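Clendon Home Cooks > Pantry and Dry Goods > Rice seasoning: store bought or make your own?

nezzat
Posts: 174
I go through a lot of furikake. Two kids, rice most nights, and it goes on eggs too. I'm thinking of making it myself to get the salt down. Has anyone here stuck with homemade for more than a month or two? Mine went soft the one time I tried it.

Ayman Helmy
Posts: 1893
Soft means the seaweed picked up moisture. Toast the sheets over a low burner until they snap, let them cool all the way, then crumble. If you jar it warm you trap steam. I use half a cup of sesame to four sheets and a teaspoon of salt.

kettle_and_crumb
Posts: 561
I'd skip it. I made my own for a year and it tastes fine, but good nori costs enough that I saved nothing. The jar from the store keeps in the cupboard for months.

Ayman Helmy
Posts: 1893
It does cost less if you buy the sesame in bulk. El Khatib on the north side sells it by the pound, raw, black or white. Toasting it takes five minutes.

kettle_and_crumb
Posts: 561
Bulk sesame goes rancid. I threw out most of a bag last October.

Ayman Helmy
Posts: 1893
Keep it in the freezer. Toast what you need.

Abdelilah L.
Posts: 600
Freezer is right for raw seed. For the finished mix I don't bother, two weeks in a closed jar is fine and we finish it before then.

On salt, read the label before you decide the store kind is the problem. They vary a lot. Some have sugar and dried fish, some are only seeds, seaweed and salt. The one I buy is black sesame, seaweed, salt and kelp powder, product of Japan, from Trader Joe's.

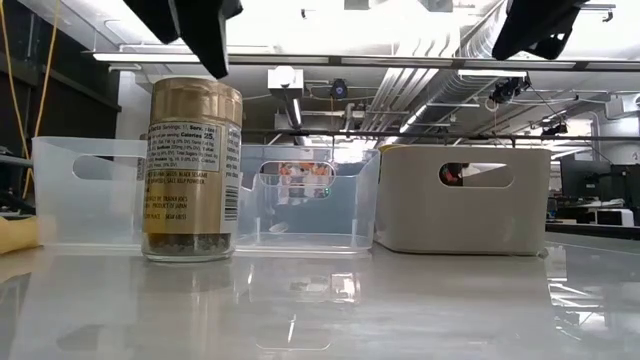 I put in extra plain toasted sesame, one part to one part, and shake it up. That cuts the salt in half per spoonful and a jar lasts twice as long. The kids didn't notice. You lose some of the seaweed taste, so I add a crumbled sheet if there's one open.

nezzat
Posts: 174
I like that better than starting from nothing. Do you put it back in the same jar?

Abdelilah L.
Posts: 600
Yes, once it's down far enough to leave room. Wipe the rim or the lid gets gritty.

N. Shezi
Posts: 561
Cutting it with sesame makes it sesame with a little seaweed. If salt is the worry, use less of it. A half teaspoon on a bowl of rice is plenty.

nezzat
Posts: 174
You haven't seen my kids with a shaker.

N. Shezi
Posts: 561
Then keep the shaker off the table and do it at the stove.

kettle_and_crumb
Posts: 561
Agree with Shezi on that. Also try it on cucumbers with rice vinegar. You need very little there.

nezzat
Posts: 174
Toasted a cup of sesame tonight and mixed it half and half. Good on rice, a bit flat on eggs. Will try Ayman's nori method next and leave it out to cool longer this time. How low is a low burner? Mine is electric.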